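Notices > Calls for participants > Clothing and laundry

Wanted: 40 people to wear a sweater and write down what happens

Posted August 2022
14 shares | 2 comments

Taleck is a small household testing group in Osberg. We are looking for people who own at least two knit garments and wash their own clothes to take part in a 12-week diary study of how knitwear ages under ordinary use. The pay is $12 a week. The work is dull in places and we would prefer you knew that before applying.

Why we are doing this

Care advice for knitwear is very sure of itself. Wash less. Wash cold. Never hang. Put it in the freezer. Turn it inside out. Rest it a day between wearings. When we sat down last winter and copied out what we could find on tags, in shop leaflets and in the backs of pattern books, we had some 3000 words of it, and a good part of the advice disagreed with the rest. One leaflet says a sweater should go ten wearings without washing. Another, for what looks like much the same yarn, says three. Neither gives a reason.

We tried asking. Two makers never answered. One sent us the leaflet again. A fourth told us the advice was "based on experience," and it may well be, but whose experience, and with what washing machine?

We don't claim the advice is wrong. Some of it is probably fine. We would like to see it compared with what happens to a hat or a sweater that gets stuffed in a coat sleeve, left on a chair, and washed on whatever setting the rest of the load needed. Most clothes live like that. Ours do. 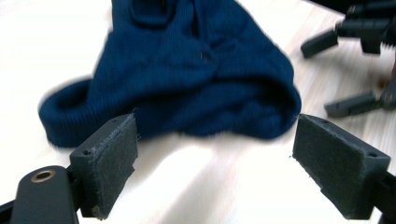
What you will do

You choose two knit items you already own. They should be as alike as you can manage: two sweaters, two hats, two pairs of thick socks. They don't need to be wool. They don't need to be new, or nice. One will be your "leaflet" item and gets treated exactly as the instruction sheet says. The other you treat as you always have.

Each time you wear or wash either one, you make a short entry in the diary. An entry takes a minute or two. We ask for:

- which item, and whether it was worn, washed or both
- how long you wore it, to the nearest hour
- what it was worn over or under
- wash setting and detergent, if washed
- how it was dried
- anything you noticed, including nothing

That last line matters to us. In a small trial we ran in February, people felt they had to find something, and by the third week the diaries were full of sweaters that had "freshened up" or "relaxed." We have no idea what a relaxed sweater is. If you noticed nothing, write "nothing."

Once every two weeks you also lay both items on a table and go over them. You measure the width at the chest or brim, and the length, with the cloth tape we send you. Then you look for pilling, thin spots, pulled stitches and stretched edges, and mark each on a scale from none to bad. The instruction sheet has drawings of what we mean by each. Ribbed edges give people the most trouble, as they can be made to measure almost anything if you tug on them. Don't tug. Let the piece lie for a while, pat it out, and measure what is there.
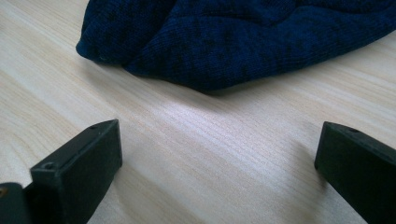 Navy knit on a pale wood table.

Dark colors are harder to check than light ones. You may want to start with something gray or cream if you have the choice, but dark items are welcome and we need some of them. A lot of people own nothing else.

What you will not do

You won't be asked to buy anything. You won't be sent free knitwear, and we are not testing any brand's product. Nobody will ask you to praise a detergent. The Radeck fund is paying for the study and has no say over what we print; we asked for that in writing and have it. If you would like to read the letter before you sign up, write to us and we will send a copy.

You will also not be asked to give up your own habits for the second item. If you tumble dry your sweaters, go on tumble drying. We have had applicants promise to "be good" for the length of a study, and it makes their diary close to useless.

Who can apply

Anyone over 18 who lives within the Osberg bus area, does their own laundry (at home or at a laundromat) and can read a tape measure. You need a flat surface big enough to spread out a sweater and a spot with decent light. A kitchen table by day is fine. Ironing boards are not, as they are too narrow and the cover grips the fabric. 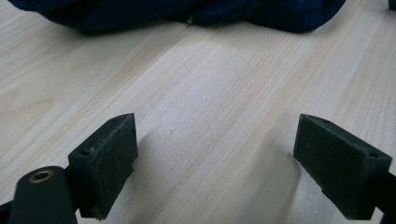
Light wood tabletop in daylight.

We would like a mix of households. Last time we ended up with far too many people who knit. They were good company and careful with the tape, but they knew what was supposed to happen to wool in hot water and I suspect some of them wrote it down in advance. If you have never given a thought to your sweaters, please apply. Knitters may apply too, up to a quarter of the places.

You are not a fit if you work for a clothing or detergent maker, if you sell knitwear, or if you expect to move house during the study. Moving ruins diaries. We lost one in a box and another to a new washing machine halfway through.

Pay and time

$12 a week, paid every four weeks by check or bank transfer, as long as the diary for those weeks has come in. Gaps are all right if you mark them as gaps. Made-up entries are not, and they are easier to spot than people think – nobody wears the same hat for exactly three hours each day.

Expect to spend less than half an hour in an ordinary week and a bit more in the weeks when you measure. If you drop out, you keep what you have been paid. We would be glad of a line saying why, but you don't owe us one.

Start is on the first cold week of fall, which we will call by email with a few days' notice. There is no sense in starting a sweater study in warm weather.

What we will do with the results

We will publish all of it, including the parts that make us look silly. If the leaflet items and the everyday items come out the same, that is what the report will say. If the differences are too small to tell from sloppy measuring, we will say that too. It may be the likeliest outcome. A few dozen households and one season can't settle much, and we would ask you not to go around afterward saying it did.

Your name and address stay with us and are deleted when the last payment has cleared. Diary entries are printed with a letter in place of a name. If you write something in the margin that you would rather not see in print, put a line through it.

How to apply

Send us a few lines by mail or email. Tell us:

- which two items you would use and how old they are, as near as you can guess
- how you wash them now, and please don't tidy this up
- where you would lay them out to measure
- whether you knit
- any care advice you were given that you believe, and any that you don't

No résumé, please, and no cover letter. We read everything as it comes in and will close the list when the places are filled. Everybody gets an answer, though it may take us a couple of weeks. If you would sooner ask questions first, use the same address and put "question" in the subject line.

Filed under: Calls for participants | 14 shares | 2 comments

Contact Taleck, Osberg | © Taleck household testing | Back to top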